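The day the arm tried to pour with the cap on

March 2022

I have been meaning to write this one up for a while, and with the rain coming down and a pot of coffee on the stove I think I finally have the patience for it (my husband says I've told the story out loud enough times already).

The task we'd picked was serving tea. Pick up a bottle, bring it over to two cups on a tray, tip, stop, put the bottle back. Virgilio Tolentino wrote the sequence back in October, and it has a step where the cap is supposed to be off before anything tilts. On this run the arm sailed right past that step, bottle on its side and the white cap still screwed down tight! 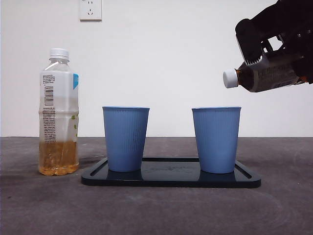
Bench Notes, No. 6

I hit the stop and we both sat down to read the log. The cap check had timed out after 200 milliseconds, and a timeout was being counted as a yes. One line, sitting there for months! Virgilio was very gracious about it, and I was less gracious, mostly with myself, having reviewed that line.

A closed cap is the kind way for this to fail, I suppose. Now a timeout holds the arm where it is and waits for a person. I still want to go through the grip check the same way, probably next weekend.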